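Cekside Studios, Stage 3: pre-shoot safety checklist with comments
Production: Starndale, series two
Checked by: Frida Snorradóttir
Date of check: 28 August 2024

Mark each item Pass, Fail or Open. Comments go under the item they refer to. Open items need a name against them before cast are called to set.

1. Exits and walkways
Both fire exits clear: Pass
Exit signs lit: Pass
Fire lane around the set marked and kept free: Fail
Comment: The back wall of the café set stands too far out and flats are stacked in the lane behind it. Construction to move the flats before the evening episode block. Recheck with me, not by phone.

2. Set build
Stairs in the family house set fixed and braced: Pass
Handrail on the landing: Open
Comment: The handrail is a dressed prop and moves when leaned on. The argument in episode 9 has two actors against it. Either fix it properly or reblock the action. Clifford Thibodeau to decide with the director.
Glass in the kitchen door replaced with safety glazing: Pass

3. Lighting and rigging
Safety bonds on all hung lamps: Pass
Load on the main grid: Pass
Comment: 1,794 kg with everything up. Do not add the moonbox for the bedroom scenes until the grid has been looked at again.
Lamp stands weighted: Pass after correction
Comment: Two stands by the bedroom window had no sandbags. Done while I was there.

4. Stunts and action
Risk assessment for the fall in episode 3 signed: Pass
Crash mats inspected: Open
Comment: One mat from the July block has a split seam. Dauda are sending a replacement. The old one is still in the store and needs a label so it doesn't get used.
Closed set notice for intimate scenes ready: Pass

5. People on set
First aider named on the call sheet: Pass
Maximum of 18 in the bedroom set, crew included: Pass
Comment: Please put this on the door. It was on the call sheet last series and went unread.
Chaperone room for under-16s: Pass

6. Electrical, small equipment
Test labels in date on extension leads and power strips: Pass
No strip plugged into another strip: Pass
Cables kept off walkways: Pass
Comment: Sasus supply their own leads for the monitors. Ask for their test record each time they change a unit.

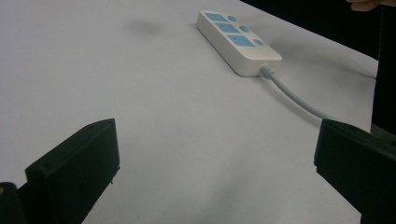

7. Smoke, haze and naked flame
Haze fluid data sheet on file: Pass
Candles in the dinner scene: Open
Comment: Script says real candles. Art department would accept battery ones for the wide shots. If real ones stay for the close-ups, an extinguisher and a fire blanket must be beside camera, with one person given no other job.
Detectors isolated by studio staff only: Pass

8. Sign-off
Fire lane: construction, then F. Snorradóttir
Handrail: C. Thibodeau
Crash mat: stunt team
Candles: art department and first assistant director
Stage not released for cast until the fire lane is marked Pass.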